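Skiltix Student Robotics Club: Gallery of the Cloth Handling Project

Published Oct 23, 2018 by Raed Hakim
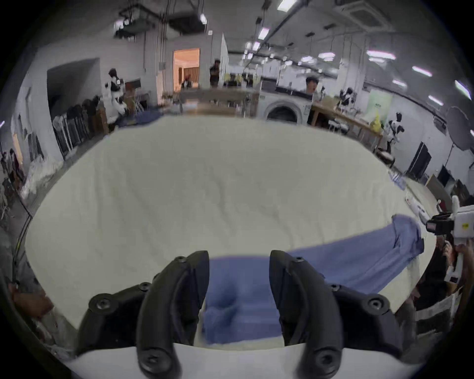
Blue cloth on the bed, between the two black fingers. Another white hand-held gripper is at the right.

Welcome to our gallery page. The club started in April with eight students from Bulville and Rulwood, and our subject for this year is the folding of soft things. Many clubs choose to move boxes or to drive on a line. We chose cloth, and we learned quickly that it is a difficult material, as it has a new shape each time you touch it.

I wrote the captions together with the younger members. English is the second language for most of us, so please excuse the small mistakes.

About the work

The hand-held grippers have the same job as the hand of a robot, but a person carries them. The student closes the fingers on a corner, lifts, brings it to the other corner, and opens. We call one such try a "pass". Up to now the club has recorded 3,336 passes, and 137 of them are marked in our notebook as very good. The mark is given by two students who did not make the pass, and both must agree.

The fingers are curved, and the tips look at each other across a gap. For thin cloth this gap is important. If the student comes from too high, the tips close above the fabric and take nothing. If he or she comes too low, the tips push the sheet also, and then we have two cloths to fold – the blue one and the bed! Our advice for new members is to come from the side, slowly, and to look at the tips and not at the hand.

The bed was the choice of the students. At first we worked on a desk, but a towel hangs over the edge of a desk very easily and pulls itself down. On the bed there is enough place for a large cloth, and two people can work from two sides without pushing each other. The white sheet also gives a good contrast to the blue.

Before each pass the cloth must be thrown down in a new way. We have seven starting positions on a list, from "nearly flat" to "ball". The ball is the favourite of everybody except the person who must fold it.

What comes next

In the next term we will go to the Haddadin student meet with a team of four. The task there is to fold one towel in half and then in half again, and the judges measure how far the corners are from each other. We are not yet fast, but our corners are getting better. After the meet we would like to try shirts, and maybe socks if there is time.

Students who want to join can write to the club at any time in the term. You do not need to know programming. Please bring an old towel, any colour, and wear shoes with a closed front.

Thank you to all parents who drove to Rulwood and back, over and over, and who waited so patiently in the car park.

Raed Hakim, club leader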